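Our Kitchen, Drawer by Drawer

A gallery by Hubert Kwiatkowski
Posted 2021-06-07

Welcome, and do pull up a chair, because I have never been able to tell a short story about a kitchen. When Kacper Lis and I took over the old place in Gidenton we brought two households' worth of cooking things with us, and for a long while everything went wherever there was a gap. The soup ladle lived with the birthday candles. The good peeler spent most of a winter in a coat pocket (mine, I'm sorry to say). This spring we decided to take every drawer and every crock in turn, tip it out, wipe it down, and put back only what we cook with.

I've been adding to this page as we go, and several of you have written to ask how the small wooden things were getting on, so that is the part I've put up today. The drawer in question is the wide one next to the stove, the one that sticks in August and has to be talked to. My grandmother would have called what was in it "spoons and relatives," and I've never come up with a better name.

Before the gallery, a word on method, if it deserves to be called one. We lay a cloth down first, always, partly to keep things from rolling and partly for the pleasure of hearing wood land on something soft. Then the bin comes out, and whatever has been living in the drawer goes either into the bin or onto the cloth while we talk it over. Kacper is quick at this. I am slow, and I have a memory attached to nearly every stick, so an hour's sorting tends to stretch until supper.

Chopsticks and the purple bin

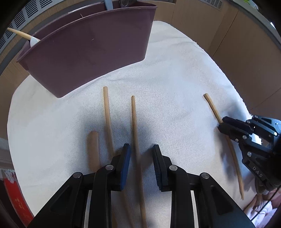
The white woven cloth has begun to fray along one side, and I'm fond of it all the same. On it are three chopsticks, no two lying quite the same way, and a thicker wooden handle in a lovely reddish brown that makes the tan one look pale. The rest of the company is still keeping to the big dull-purple bin.

How we keep them now

Chopsticks go in a tall jar by the window, tips up, and they're matched by length first and by color only if we're feeling patient. I used to insist on proper pairs, and then I noticed that dumplings taste just the same with one brown and one tan! Anything with a rough spot gets a rub with fine sandpaper and a little oil on a rag, and it sits out overnight before it goes back to work.

Spoons and spatulas have the drawer to themselves, handles toward the stove. We put in a divider from Kołodziej, the hardware shop down the hill, after 2 tries at cutting one ourselves that I won't be showing on this page or any other.

Next up is the baking shelf, with all its cookie cutters and the rolling pin that Kacper swears is straight. If you have a good way of storing cutters so they don't tangle, please write and tell me, and take as many paragraphs over it as you like.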